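Última actualización: martes, 17:40

Incidencia 2939. Archivo digital Lomitz, colección de textos prohibidos y censura religiosa
Estado: abierta (reabierta dos veces)
Prioridad: media, según el proveedor

Síntoma. La búsqueda por «blasfemia» en el catálogo público devuelve 231 registros. La misma búsqueda desde el panel interno devuelve más de 2939. Isix contestó que la diferencia se debe a «permisos de visualización». No me convence: los expedientes que faltan llevan años marcados como públicos y hasta diciembre se consultaban sin iniciar sesión.

Primera prueba. Vaciar caché y reconstruir el índice, tal como pedía Isix. Resultado idéntico. Lo repetí desde otro equipo y con otro navegador, por si acaso, y nada.

Segunda prueba. Buscar por título exacto tres obras que sé que están en la colección. Aparece una. Las otras dos tienen ficha, tienen escaneo y tienen signatura, pero el buscador público no las encuentra.
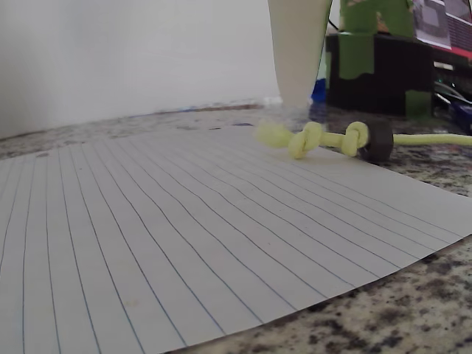 Comparé las fichas campo a campo. Las dos invisibles llevan el valor «sensible» en el campo de materia, y la que sí sale lo tiene vacío. Aquí nadie ha introducido ese valor a mano. El registro de cambios lo atribuye a un proceso automático llamado Skirkton, que el proveedor describe como «módulo de clasificación temática» y que, según su propia documentación, no modifica la visibilidad. Pues algo la modifica.

Respuesta de Isix (resumida): el módulo solo etiqueta, y si la biblioteca filtra por esa etiqueta es decisión de la biblioteca. Pedí que me indicaran en qué pantalla se toma esa decisión. Me mandaron el manual entero.

Tercera prueba. Borrar la etiqueta en una de las fichas. A los pocos minutos salía en la búsqueda pública. A la mañana siguiente la etiqueta había vuelto y la ficha había desaparecido otra vez. Adjunto las dos exportaciones.
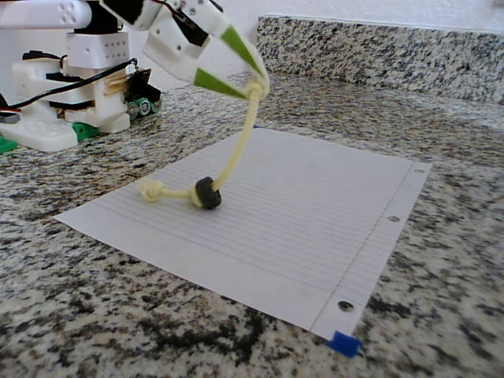 Cordón amarillo claro con un anillo negro, sobre papel rayado.

Lo que sigo sin saber: quién redactó la lista de términos de Skirkton y con qué criterio. «Herejía» activa la etiqueta; «apostasía», no. El fondo Massawe, que son sermones a favor de la censura, se ve completo. Puede ser casualidad, pero quiero verlo por escrito.

Solicito:
- desactivar el módulo en esta colección
- copia de la lista de términos
- relación de fichas afectadas, con la fecha en que se etiquetó cada una

No acepto el cierre por «comportamiento esperado». Queda pendiente de respuesta de Isix.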